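Week 30 and the second glucose test

I failed the one-hour glucose screen in December. The threshold my clinic uses is lower than the figure I got, and the letter said to book the three-hour version. This post covers the three-hour version and what I changed afterward, in case anyone else on the Clultville list is reading up before theirs.

The test itself is dull. Fasting draw, then the drink, then three more draws, one per hour. That makes 4 needles in total. The nurse alternated arms. I stayed in the chair the whole time because walking can shift the numbers. Tamsin Sutcliffe, who had hers at the Odulthorpe clinic, was allowed to walk the corridor, so practice varies.
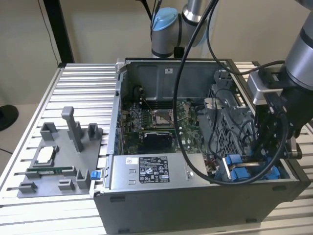

Gestational diabetes is diagnosed on the pattern, with two or more readings over the line. I had two. The one-hour screen only tells you that something needs a closer look, and the longer test is where they look properly. My fasting value was fine. The one-hour and two-hour values were high, and the third had come back down.

The diet sheet came from Suha Chamoun, the dietitian. Three small meals, three snacks, carbohydrate spread across the day and kept lowest at breakfast. I had expected the opposite. Morning hormones make the body slower to clear sugar, and my own log agreed: one slice of toast at 7 a.m. raised me more than two slices at noon.

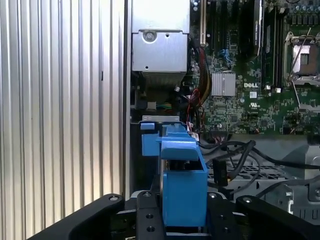 Ribbed metal panel on the left, green Dell board on the right.

I log by hand in a spreadsheet with columns for time, food, reading and minutes walked. The meter stores readings too, but it has no field for food, and the food column is the one Suha reads first. Total calories were set at 2,400, which I found easy to hit and hard to distribute.

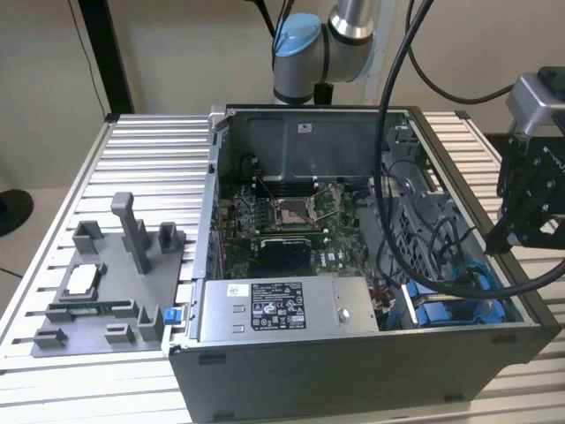 The evening snack took the longest to get right. With no snack, my fasting number rose overnight. With fruit alone, the same. Cheese and two crackers brought it down within a few days. I now use the Lakurska rye crackers, weighed, because the packet serving is larger than it looks.

Dinner was less trouble. Gulyás with half the potato and more pepper gave me 129 at one hour, inside the limit I was given.
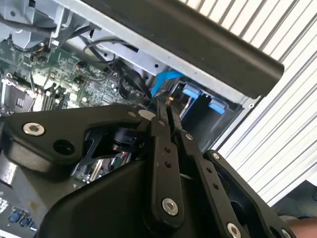
A ten-minute walk after dinner lowers the reading more reliably than any swap I tried. The walk has to start soon after the plate is empty. If I sit down first, I lose most of the effect.

Next appointment is a growth scan, then another review of the log. No insulin so far. I will post the spreadsheet template once I have taken my own numbers out of it.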